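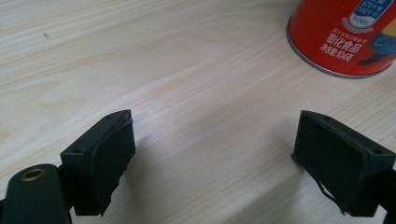

Changes to hull and engine cover for syndicate-owned light aircraft

Members who own a share in an aircraft insured through the Kemgate scheme should note two changes to the policy wording. Both apply to renewals falling on or after 1 July. Policies already in force run on their existing terms until they expire.

The first change concerns agreed value. Until now the hull value entered on the schedule has been carried forward each year unless the syndicate asked for it to be altered. From July the syndicate must confirm the figure in writing at each renewal. If no confirmation is received, cover continues on a market value basis, and any claim for a total loss will be settled on the assessor's valuation at the date of the accident. Syndicates that have recently fitted new avionics or had the aircraft repainted should keep the invoices with the aircraft records, as the underwriter may ask for copies.

The second change concerns engines operated beyond the maker's recommended overhaul life. Such engines remain covered for accidental damage, but the deduction for wear is now calculated on hours run since the last full overhaul. Top overhauls and cylinder changes no longer reset the count. An engine with 3,346 hours recorded since overhaul would attract the maximum deduction under the new table, whatever work has been done to it in the meantime. The full table is in section 5 of the wording.

Pilot requirements are unchanged. Each named pilot must hold a current licence and medical, and must have flown the type within the period stated on the schedule. A pilot who falls outside that period needs a check flight with an instructor before flying as captain. The instructor's entry in the logbook is enough evidence; a separate letter is not required.

Syndicates with a loan secured on the aircraft through Clivholm should send the lender a copy of the new schedule. The loan agreement requires the lender's interest to be noted on the policy and the insured value to be no lower than the outstanding balance. Where cover has moved to market value, Clivholm may ask for a survey at the borrower's expense. Farkas and Takik both carry out surveys for this purpose, and either report will be accepted.

Renewal forms will be posted to the syndicate's registered contact. If the contact has changed since the last renewal, please tell Fenna Bakker at the scheme office, quoting the policy number and the aircraft registration. Changes of contact must be signed by two shareholders.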